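The Second Pair of Fingers

11 shares | 3 comments

My sister says that I bring the work home in my hands. I pick up the salt and then I open my fingers slowly over the plate, to see if it falls straight. She has asked me to stop doing this when there are guests.

In October the workshop gave me two grippers to compare. One was the Plestent, which was new and had a printed booklet. The other was the Tomow, which we had used for so long that the handle had become smooth on one side. Both were made to be held in the hand, with a small camera above the fingers, so that a person could do a task and the arm could learn it afterwards. The company wanted to buy only one kind. I had to say which.

I made a table of tasks. Pick up a spoon. Turn a cup. Close the lid of a box. Lift an egg and put it in a bowl. For every task I wrote the time and also one word about how my wrist felt, and after some days the words became more interesting to me than the times. For the Plestent I wrote "heavy", "fine", "fine", "sorry". I do not remember why I wrote "sorry". I think it was the egg.

The Tomow did not break eggs. It closed softly, a little late, like an old man who takes the change from a shop counter. But when I put its recordings into the arm, the arm was also late, and it waited above each cup as if it had forgotten the word for it. The Plestent was quick and the arm was quick after it. We lost eleven eggs in that way. I paid for four of them myself, because I had continued after the end of the working day and I did not know how to write this on the form.

My father repaired clocks in Mestitz. When I was a child he let me hold the small tweezers, never the good ones. He had one pair which he used for everything that mattered, and they were ugly, with a bend near the tip. Once I asked him why he did not buy a straight pair. He gave me a straight pair from the drawer and told me to lift a hairspring. I lifted it and it jumped away, and we were on our knees until supper. He was not angry. He said that the bend was the place where his hand had finished the tool.

I thought about this bend very often during the tests. I could not put it in a report.

On the last evening I stayed alone with the Plestent. The others had gone to the Osman, where they serve soup until late, and I had promised to come. I took the egg away, and the spoon, and the cup. I held the gripper over the table and opened it, and I did not give it any task. The camera was recording. I moved it forward a little and stopped. I breathed. I tried to hold it as my father held the bent tweezers, low, with the weight in the last two fingers, and for the first time it did not feel heavy. I did not close it on anything. I only looked at the wood between the two black fingers and the soft grey shadow lying there, and I waited until my arm became tired.

Then I gave that recording to the arm as well. It was against the rules, for there was nothing in it to learn. The arm went out over the table, opened its fingers, moved forward a little and stopped. It stayed like this for a long time. I had my coat on already and I could not leave before it was finished.

In the report I wrote that the Plestent was better in speed and the Tomow was better in care, and that the choice depended on the work. My manager said this was not an answer. I said that I knew. They bought the Plestent. The old one went into a drawer, and after two weeks it was in my bag, and I believe that everybody saw this and was kind.

My sister found it on the kitchen shelf on 4 January 2023. She took it by the handle, quite correctly, and opened it over the table.

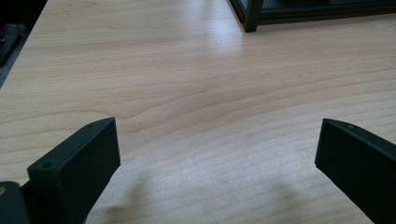
What the Egg Weighed

She carried it from the shelf to the stove without speaking. I did not tell her how to hold her wrist. The water was already hot, and she bent down until the fingers were close above it, and then she asked me how one opens the thing.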